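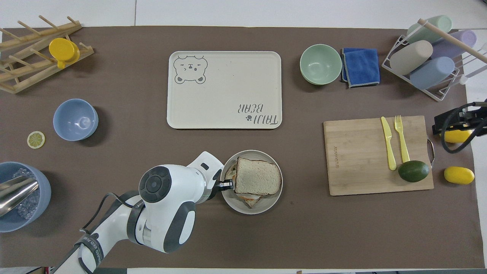
Lectura: 2 min

Reseña del kit de cocina Cevico para talleres de robótica

El catálogo de Dovard vende el Cevico como «una asignatura completa en una caja». Cuesta 580 euros, brazo aparte, y trae utensilios, vajilla, comida de mentira, un cuaderno de prácticas y el acceso a una web con 30 ejercicios. En junio lo compró nuestro club del instituto y lo hemos usado con el grupo de cuarto y con los dos equipos que preparan la competición autonómica. Mi opinión es bastante menos alegre que la del catálogo.

Lo mejor son los objetos. Un sándwich en un plato redondo parece un reto menor hasta que la pinza tiene que cogerlo por el borde, y ahí los alumnos discuten de fuerza, de ángulo de entrada y de por dónde agarrar con más ganas que en cualquier clase mía. También me gusta que haya cosas de formas tan distintas sobre la misma mesa: cuencos, una bayeta doblada, un aguacate, un limón, vasos tumbados en un escurridor de alambre. Con los cubos de colores del año pasado se aburrían a la segunda tarde.

El cuaderno es otra historia. De los 30 ejercicios, 25 son el mismo con otro objeto: coger, levantar, dejar. Los 5 restantes dan un salto enorme y piden coordinar dos brazos sin una sola página que explique cómo repartir el espacio de trabajo. Tiziana Gatti, que lleva conmigo el equipo de los mayores, reescribió esa parte entera durante el verano. Si el centro tiene que poner el temario, que no me cobren el temario.

Tampoco me creo lo de «evaluación automática». La web pide al alumno que marque si la tarea ha salido bien o mal y con eso dibuja una gráfica muy bonita. Los míos tardaron una tarde en descubrir que podían marcar que sí a todo.

Comparado con el de Zanetti, el Cevico gana en variedad de piezas y pierde en documentación. El de Brernden no lo he probado.

¿Lo recomiendo? A un club con un profesor que ya sepa montar prácticas y tenga horas, quizá, y regateando. A un centro que empieza, no. Por ese dinero se compra menaje corriente en un bazar, sobra para repuestos de la pinza y los ejercicios los escribe uno igualmente. Escribí a Dovard para preguntar si venden los objetos sueltos y sigo esperando respuesta.

Publicado el 1 de septiembre de 2025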